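Are Left-Handed People Really More Creative?

Skulley: the magazine for kids who ask "says who?"
Words by Ataberk Canpolat
22 September 2019

If you are left-handed, somebody has probably told you that you must be artistic. Maybe it was an aunt. Maybe it was a poster. They saw you pick up a pencil, their eyes got big, and out it came: "Ooh, a lefty! You must be creative."

It's a nice thing to hear. But nice things can be wrong, and before we believe this one we should ask where it came from and whether anyone has checked.

What does "left-handed" mean, anyway?

Most people say you're left-handed if you write with your left hand. That's an easy test, but it isn't a very good one. Try a few other jobs. Which hand do you throw with? Which hand holds the toothbrush? If you had to unscrew a tight lid, which hand would do the twisting?

Plenty of people get a mixed set of answers. They write with the left and throw with the right, or the other way around. Scientists who study hands often use a whole list of jobs and give each person a score. So when somebody says "lefties are like this" or "righties are like that," your first question can be: which lefties? The ones who write that way, or the ones who do everything that way?

Depending on how you ask, about one person in ten comes out as left-handed. It has been a minority for as long as we can tell. Stone tools and very old cave paintings have been used as clues, and they seem to say that right-handers were ahead even then. I say "seem" on purpose. A handprint on a wall tells you which hand was on the wall. It can't tell you which hand that person would have used to throw a ball.

The famous two halves

Here is the usual story. Your brain has a left side and a right side. The left side of the brain mostly runs the right side of the body, and the right side of the brain mostly runs the left. So far, that's true.

Then the story says that the left side of the brain is the serious one that does math and words, and the right side is the arty one that does music and daydreams. Left-handers use the right side of the brain, the story goes, so left-handers are arty.

Slow down. That last part has a big hole in it.

The two sides of your brain do have some different jobs. For most people, a lot of the work of talking happens on the left. But the two sides are joined by a thick bundle of nerve fibers, and they pass messages back and forth all day long. When you listen to a song, both sides are busy. When you work out a math problem, both sides are busy. There is no little artist living on the right and no little banker living on the left.

And most left-handers also do their talking with the left side of the brain, the same as right-handers. If being left-handed flipped the brain over like a pancake, that shouldn't happen.

Your other hand is working too

One more thing gets forgotten. We talk about the "main" hand as if the other one were asleep. Watch somebody butter a slice of toast. One hand moves the knife and the other keeps the bread from sliding off the plate. Somebody threading a needle has one hand holding the needle still, and that's a difficult job. If you don't believe me, try holding it with the hand you don't usually use. 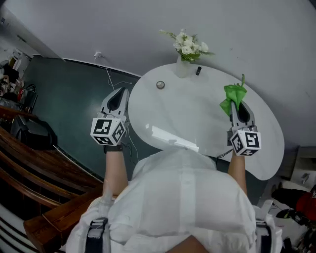

Two hands reaching forward, each with its own tool to hold.

Scientists call this working together "bimanual" movement, from Latin words for "two" and "hand." Tying shoes is bimanual. So is opening a bag of chips, playing the guitar and peeling an orange. Guitar is a good puzzle, by the way. A right-handed player usually plucks with the right hand, but the left hand has to press the strings in all the tricky places. Which one is doing the clever part? I've asked guitar players and they don't agree.

But what about all the famous lefties?

You may have seen a list. Lists of famous left-handed artists are all over the internet, and they can be very long. They look like proof. Let me show you why I don't trust them.

Imagine I want to convince you that people whose names start with J are great at music. I go looking for musicians, and every time I find a John or a Julia I write the name down. When I find a Peter, I skip him. By dinner I have a wonderful long list. Have I proved anything? No. I only wrote down the names that helped me.

Lists of famous lefties are often made the same way. The painter who used her left hand goes on the list. The painters who used their right hands don't get counted. To find out something real, you'd have to count everybody.

Some names on those lists are shaky as well. Michelangelo turns up on a lot of them, and people still argue about which hand he used. Once a name gets onto one list, it tends to be copied onto the next without anybody looking it up.

How would you check?

Suppose the kids in a town called Savport decide to find out for themselves. They ask 8 friends. Of the 8, only one is left-handed, and she draws beautiful horses. "It's true!" they say.

Is it? With one left-handed kid, you have learned about one left-handed kid. She might draw well because she loves horses and practices every night. If a different lefty had been in the group, the answer might have come out the other way.

So they try again and ask 400 people. That's much better. If one in ten is left-handed, they have 40 lefties to compare with everybody else. With 1000 people they would have 100. Bigger groups don't fix everything, but they make it harder for one horse expert to fool you.

Now they have a new problem. How do you measure "creative"? You can't weigh it. One test asks people to think of as many uses as they can for a brick. You could build with it, prop a door open with it, or paint it and call it a loaf of bread. Somebody who comes up with lots of odd uses gets a high score. That's a fun test, but does it tell you who will write a good story? I'm not sure, and you don't have to be sure either.

There's a sneakier problem too. If the kids doing the scoring already believe that lefties are creative, they might give the left-handed drawings a little extra credit without meaning to. The fix is to hide which hand made which drawing until all the scores are in. This is called a blind test, and you don't need a lab for it. Folding over a corner of the paper will do.

What have real scientists found?

A bit of a mess. Some studies found a small difference between left-handers and right-handers on certain creativity tests. Others looked and found none. When researchers gather up lots of studies and compare them, the big exciting difference that your aunt promised doesn't show up.

"Small" matters here. Even if lefties did score a tiny bit higher as a group, it wouldn't tell you much about any one person. There would still be huge numbers of right-handers who beat huge numbers of left-handers, and the other way around. Knowing which hand somebody writes with is a terrible way to guess whether they can paint.

So why do people like the story so much?

I have a guess, and you should treat it as a guess. For a long time, left-handed kids were treated badly. In many schools they were made to write with their right hands, and some were punished if they switched back. The word "sinister," which means evil or scary, comes from a Latin word for "left." After all that, it must have felt good to hear that being left-handed was special. I understand that. I still want to see the evidence.

There is one more reason to be careful. If we tell the lefties that they are the creative ones, what are we telling everybody else? A right-handed kid who likes to draw shouldn't have to wonder if she has the wrong hand for it.

Try it yourself

You need paper, pencils and 4 or more people. If there are both left-handers and right-handers in the group, great.

1. Everyone draws the same simple shape, such as a circle.
2. Everyone turns the circle into something else. Take five minutes.
3. Write your name and your writing hand on the back, where it can't be seen.
4. Mix up the drawings and have someone who wasn't drawing choose the one they find most surprising.
5. Before you look at the back, guess which hand drew it.

Then do it again with new shapes and keep a record of the guesses, including the wrong ones. The wrong ones are the easiest to forget about.

Words to know

Bimanual: done with two hands.
Blind test: a test where the people giving scores don't know whose work they are scoring.
Evidence: facts that help you decide if something is true.
Minority: the smaller part of a group.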